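Fleltmont 郷土史資料セット「ストゥコフの町と住民」

商品番号:2212
編者:Brock Dhillon
発行:Fleltmont
更新:2004-09-14

商品の内容

この資料セットは、ストゥコフ(Stukow)という小さい町の歴史を、教会の記録、税の帳簿、土地の台帳から調べたものです。本が一冊、折りたたみの地図が付き、それから史料の写しを綴じた別冊があります。本文は日本語で、史料は原文のまま載せて、となりに訳を付けました。

町の名前は古い税の帳簿に初めて出ます。そのときはまだ村で、領主の屋敷と水車があり、農民の家は川の南側だけにありました。市場を開く許可をもらったあと、北側の道にそって商人と職人が住むようになりました。どの家がどの職人の家であったかは、帳簿の順番と土地の台帳を合わせて読むと、だいたい分かります。この作業が本書の中心になっています。

著者の Dhillon は長いあいだ、地方の文書館で帳簿の整理をしていました。初めは町の歴史を書く予定はなく、皮なめし職人の組合だけを調べていたそうです。組合の名簿に、同じ名字が違う綴りで何回も出てきたため、家族の関係を表にしました。その表がだんだん大きくなり、この本になりました。

本の構成

本文は9章です。前半は町ができた事情、領主の交代、市場と通行税の話です。第4章は大火のあとの再建について書いてあります。石の家を建てるように命令が出ましたが、守った人は少なく、後の台帳にも木の家が多く残っています。第5章と第6章は信仰の違う住民がどのように場所を分けて住んだかを扱います。墓地の土地をめぐる訴えの記録は、今回初めて全文を訳しました。

後半は学校、病院、製粉所と、人口の移り変わりです。第8章では、町を出て行った家族の手紙を使っています。手紙は公の史料に比べて日付が不正確なことがあり、その場合は注に書きました。最後の章は史料についての章で、どの帳簿がどこで失われたかを説明しています。この章から先に読むことをすすめます。

地図と別冊

地図は土地の台帳をもとに新しく描いたものです。区画の番号は台帳の番号と同じにしてあり、本文の中でもこの番号を使います。古い通りの名前には今の名前をかっこで付けました。川の流れは一度変わっているので、古い流れを点線で示しています。水車の位置については二つの意見があり、地図では両方に印を付けました。

別冊には史料の写しを86点入れました。税の帳簿が多く、ほかに組合の規則、結婚の契約書、裁判の記録があります。写しの大きさは原本と同じではありません。文字がとても薄いページは、読みにくいままで印刷しています。線を太くするような直しはしていません。

前の版との違い

前の版では、Venier 家が町を所有した時期を一つにまとめていましたが、途中で Marchand 家に土地を貸した期間があることが分かりました。この版では二つの時期に分けて、系図も作り直しました。また、人名の索引に綴りの違う形を全部入れました。探している名字が見つからないときは、最初の文字を変えてもう一度見てください。地名の索引は前の版と同じです。

前の版をお持ちの方には、訂正表だけをお送りすることもできます。16ページの小冊子で、送料だけをいただきます。注文のときに「訂正表のみ」と書いてください。

仕様

本文:上製、糸かがり
地図:一枚、折りたたみ
別冊:並製
函:厚紙、布の背
言語:日本語(史料は原文と訳)
索引:人名、地名、職業
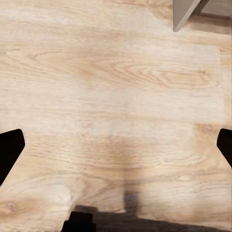

明るい色の木の床、木目の部分

ご注文について

ご注文は手紙またはファックスで受け付けています。お名前、ご住所、商品番号、必要な数を書いてください。図書館と学校の場合は、請求書を後で送ることができますので、担当の方のお名前もお願いします。外国への発送は船便になります。急ぐ方は航空便も選べますが、送料の差はお客様の負担です。

在庫は Fleltmont の倉庫にあります。六月に増刷した分は、函の布の色が前より少し暗くなりました。内容は同じです。色を選ぶことはできません。

返品は、函から出していないもの、または印刷に間違いがあるものだけお受けします。ページの順番がちがう、地図が入っていないなどのときは、着払いでお送りください。新しいものと交換します。地図だけの販売はしていませんが、なくされた方は一度ご相談ください。

よくいただく質問

家族の先祖を調べることに使えますか。
はい、使えます。ただし載っているのは土地か職業の記録がある人が中心で、使用人や子どもの名前は少ないです。洗礼の記録は途中の年がぬけています。

続きの巻は出ますか。
町の周りの村についての巻を準備しています。いつ出るかはまだ決まっていません。

史料の写しを論文に使ってもいいですか。
別冊の最後に、所蔵している文書館の一覧があります。許可はそちらに直接お願いしてください。訳文を引用するときは、編者の名前と商品番号ではなく、書名とページを書いてください。

関連する商品

「ヴェニエル家文書目録」
「マルシャン家の借地台帳」(品切れ)
「ストゥコフ周辺の水車と堤」(準備中)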